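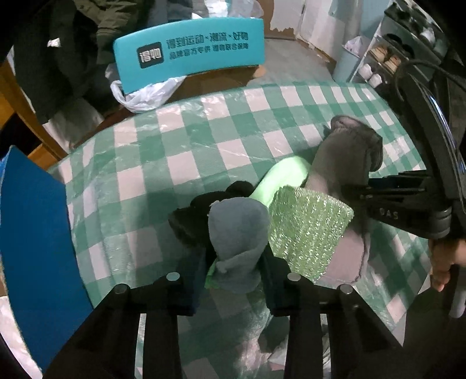

Textiles et éponge d'entretien sur la table de tri, salle 203.

Omdale, service de l'intendance. Le tri des petits articles de nettoyage de la résidence Famside se poursuit en février, salle 203. (1/5)

Sont concernés les chiffons, les éponges, les tampons à récurer et les gants. Les articles sont regroupés par matière avant leur attribution aux étages. (2/5)

Les tampons à récurer sont réservés aux éviers et aux plaques de cuisson. Leur emploi est proscrit sur les tables, y compris sur les nappes à carreaux recouvertes d'une protection transparente, que l'on nettoiera à l'éponge, côté souple. (3/5)

Les textiles sombres et les textiles clairs font l'objet de lavages séparés. Les gants dépareillés sont conservés 2 semaines à l'accueil du bâtiment Bostevgate, puis versés au stock de chiffons. (4/5)

Les résidents des chambres 23 et 24 sont invités à déposer leurs articles avant 17 heures. Les autres chambres recevront un avis par voie d'affichage. Le service remercie l'ensemble des occupants de leur concours. (5/5)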